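Drokthorpe Ski Lodge – pre-season walkthrough checklist, with comments

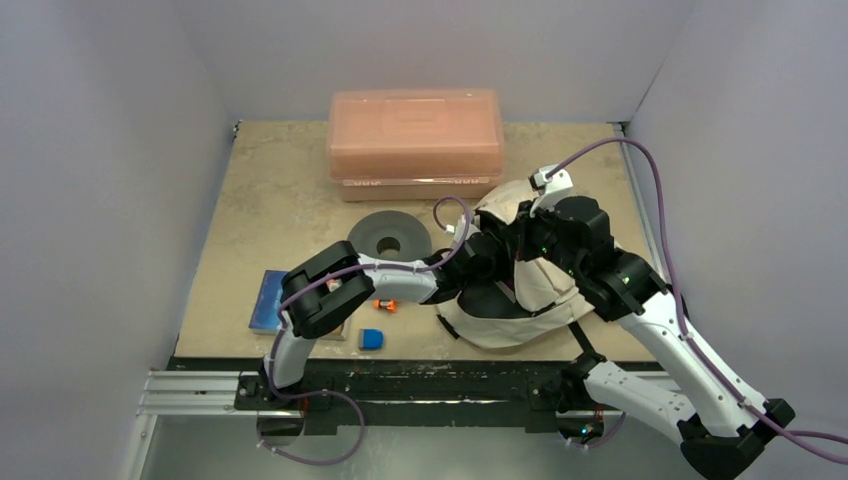
Done over two mornings, started 7:15 am both times. Order is the order I walked it, not order of importance. OK / FIX / WATCH as usual. Comments from August that are still open got carried over.

OUTSIDE AND PARKING

Lot lights, lower lot – OK
Lot lights, upper lot – FIX. Two out by the shuttle stop. Guests off the late Kunavham shuttle walk right through there with skis on their shoulders.
Steps to main door – WATCH. Third step has a soft edge. Fine dry, will be bad once it ices.
Handrail, main steps – OK, tightened
Handrail, side steps – FIX. Wobbles. Same comment in August.
Sand bins – OK, both full. Scoop missing from one.
Snow stakes along drive – not in yet
Roof edge over ski rental door – WATCH. Snow guards look good but the last two at the north end are bent. Rope off that corner after a big dump like last year.
Sign at the turnoff – OK but reads 36 rooms, we sell 40 now. Not safety, just fix it.

FRONT DESK AND LOBBY

Extinguisher behind desk – OK, tag current
Evacuation map – FIX. Still shows the old sauna door. Door has been a wall for two seasons.
Floor mats – WATCH. Curl at the corner by the fireplace. Tape it or toss it.
Fireplace screen – OK
CO alarm, lobby – OK, tested, loud
First aid kit – FIX. No cold packs, almost no tape. Sunscreen expired. People come up to 3,233 meters on the Grerari lift and forget the sun is strong up there, they will ask for it at the desk.
Altitude card for guests – out of stock, reprint. Add the line about drinking water and taking the first day slow.
Emergency phone list – OK, clinic number re-checked by calling it

GUEST ROOMS

Smoke alarms – all 40 tested. 36 OK, the other four chirped, batteries swapped, retested, OK.
Window limiters, upper floor – OK
Window limiters, corner family room – FIX. Missing on left window. Do not sell this room till done.
Balcony rails – OK. Paint peeling but solid.
Space heaters – none found, good. Leave it that way.
Hot water temp – WATCH. East wing runs hot at the tap. Turned down a notch, need to re-check when the wing is full.
Bunk ladders – OK. One screw backed out in the end dorm, put back in.
Door closers – FIX on the linen closet, doesn't latch. It's a fire door, it has to latch.
Exit lights, both halls – OK

SKI ROOM AND BOOT DRYERS

Rubber flooring – OK, one seam lifted near the bench
Boot dryers – WATCH. Unit on the left trips the breaker if both timers are on. Had the same thing with the old ones. Run one side at a time untill the electrician comes.
Racks bolted to wall – OK
Bench – splinters. Sand it.
Ceiling hook for drying skins – pulled on it, holds. No skis on it please, sign says so, people do it anyway
Wax corner – FIX. Vent fan is dead. No waxing in there till it works. Iron cord is OK.

KITCHEN AND DINING

Hood system – OK, serviced, sticker on
Gas shutoff – OK, moves freely. Label faded.
Walk-in inside release – OK, tested with door closed
Floor drain – slow. Again.
Propane – 1,000 gallon tank, gauge reads fine, clearance OK. Cut back the brush on the uphill side before snow covers it.

SHUTTLE

Chains – OK, one set short a tensioner
Shovel, blankets, flashlight – OK
Radio – WATCH. Good to the Kunavham lift base, drops out on the switchbacks below it. Driver should call in before the switchbacks and agian after.
Roof ski box lock – FIX, key turns but nothing happens

HOT TUB AND DECK

Cover – OK, straps new
Emergency shutoff – OK
Depth and time limit signs – OK
Deck boards – WATCH, slick in the shade. Order grip strips, enough for the path to the door this time

STILL OPEN WITH ANDREADIS (contractor)

Side steps handrail – asked twice
Wax room fan
Linen closet door
Snow guards, north end
Want dates for all four before we open. Fan can slip a week, the rest can't.

Re-walk FIX items only, 7:15 am start, bring the ladder and the good flashlight.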